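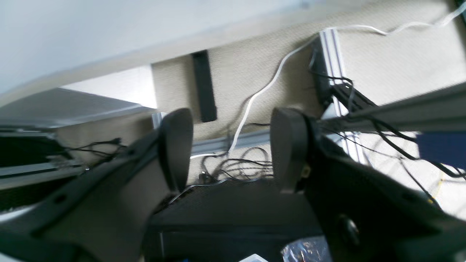

The partition, and the white cable that wanders down it.

The Grey One
By Marcelle Marty
December 31, 2023

I only went in to clear my desk. It was the dead bit between Christmas and New Year, Pleluso had turned the heating right down, and I'd promised myself I'd be out by lunch with one box and no crying. Then I opened the bottom drawer and there it was, the grey one, squashed in behind 21 copies of the Clekero brochure (the one with the spelling mistake on the cover, which I may have been responsible for).

I'd forgotten all about it. Mum posted it to me in March, the week I moved into the flat on Brota Street, with a note saying offices are always cold. I was cross with her at the time so I shoved it in the drawer and froze for months out of sheer stubbornness!

Anyway, I pulled it out and tried to fold it.
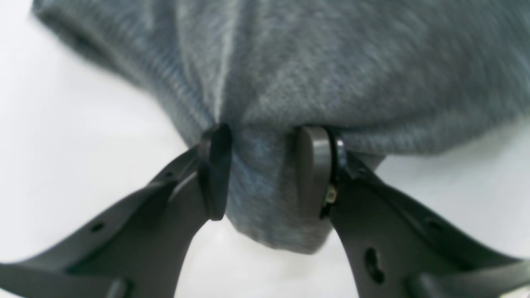 Kgomotso called over the partition that I should do the sides first, then bring the bottom up, and for heaven's sake stop holding it by the middle. I said I was doing the sides first. I wasn't, and she could tell from the huffing.

So I laid it out again and smoothed it down with both hands, and it smelled of Mum's airing cupboard, all soap and hot pipes, and I had to sit down on my box for a minute. The box went in at one corner. Mr Đorđević came past with the post, looked at me, looked at the box, and put an envelope very gently on my knee. 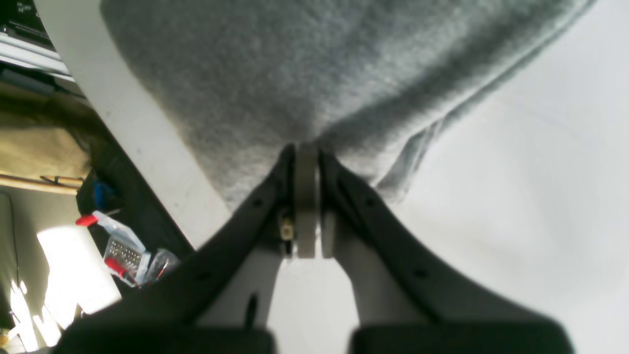
It was my last payslip, with 3,830 on it, more than I'd been expecting, and I remember thinking I could get the train up that same evening instead of waiting for the cheap one. I had a good long think about it with my hands still stuck in all that softness. Then I rang her.

She picked up on the second ring and wanted to know who'd died.

"Nobody, Mum. I'm folding that grey thing you sent."

"Sleeves in first," she said. 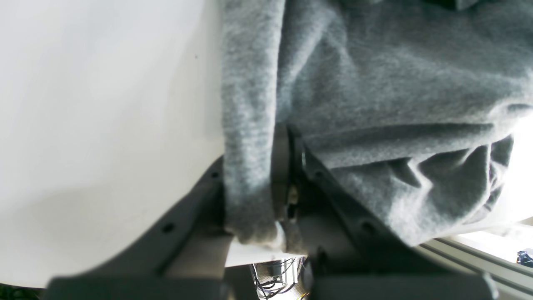

Did I ever get it folded? I rolled it up in the end and carried it under my arm to the station.

It was raining when I got off at the other end and she was on the platform in her slippers with the big umbrella. She took one look at the bundle and shook it out and put it round my shoulders, right there by the ticket machine, and told me I'd creased it.

Comments

Kgomotso Jacobs: I never said "for heaven's sake". I said something much worse. Lovely story though x

teapot_lil: Rolling is the only way, my gran rolled everything. Had a little weep at the slippers.

Dunc: What was the spelling mistake?

Recent stories
The Wrong Allotment
Soup for Eleven
A Lodger in March
My Uncle's Other Piano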